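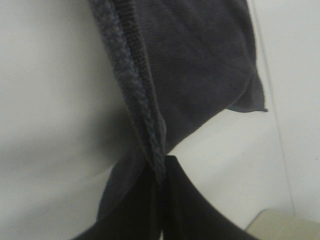
Dark grey knit fabric with a fine ribbed texture.

Dalthorpe Book Awards: Food and Home Crafts
Frequently Asked Questions for Authors and Publishers

Last reviewed 2021-06-02

What are the Dalthorpe Book Awards?
The awards recognize non-fiction books on cooking, baking, preserving, knitting, sewing and related household crafts. They are administered by the Rindirari Reading Centre and are presented each November.

Which books may be entered?
A book must have been published in English for the first time during the current award year. Reprints are not accepted. A revised edition may be entered if at least half of the text is new, and the entry form must state which chapters have changed. Self-published titles are welcome on the same terms as all others.

Are translated books eligible?
Yes. The award is shared equally between author and translator, and both names must appear on the entry form.

How many copies are required?
Please send two printed copies of each title. Digital files are accepted only for books that have no print edition. Copies are not returned. After judging they are added to the Nerow lending collection, where members may borrow them in the usual way.

Is there an entry fee?
No fee applies to authors entering their own work. Publishers may enter up to 11 titles in one year without charge and should write to the awards office before sending any more.

Who judges the entries?
A panel is appointed each year. The current chair is Athina Petridis. Panel members must declare any friendship, business connection or editorial work shared with an entrant, and they do not score that entrant's book.

Do the judges test recipes and patterns?
Shortlisted books are tested. Each judge follows two recipes or patterns from every shortlisted title, exactly as printed, and files a written note. Longlisted books are assessed by reading alone.

Will I receive comments on my book?
Written comments are sent to shortlisted entrants only. The panel received more than 465 entries in the last award year and cannot reply to each one.

May I quote the judges on a cover?
The published citation may be quoted in full or in part, provided the sense is not altered. The Kohlhase Medal emblem may be used by the winning title only.

Whom should I contact about a late or damaged parcel?
Please write to Natalia Manríquez, Awards Secretary, giving the title, the publisher and the date of mailing.

Contact the awards office | © Rindirari Reading Centre | Back to top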